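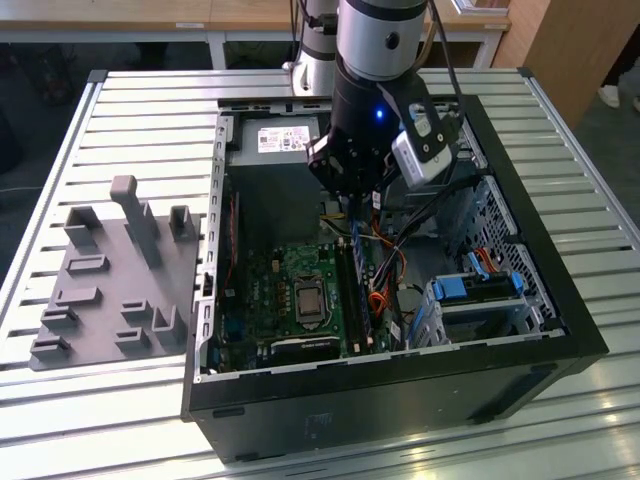
Project Diary: August, Evening Entry

The Nerura voting platform completed its second trial today in the district of Birkent. Polling opened online at 8 a.m. and closed at 6 p.m. A total of 1203 ballots were received and 4 were set aside for review under the trial rules. The Kiều office confirmed receipt of the encrypted totals before the close of business. 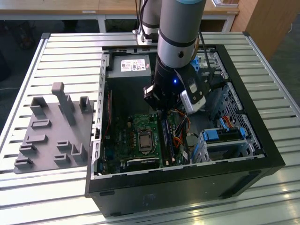

Members of the local election board asked that the receipt code shown to each voter be shortened. The present code runs to 50 characters, and several residents reported difficulty copying it by hand. The request has been entered in the change register and will be answered in writing.
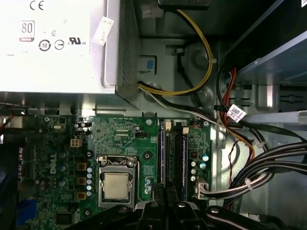
The board also asked for a paper notice in every polling hall. Hititau will supply the text in 5 languages, and we have agreed to bear the printing costs. Review of the ballots set aside begins tomorrow at 9 a.m., with observers from both parties present.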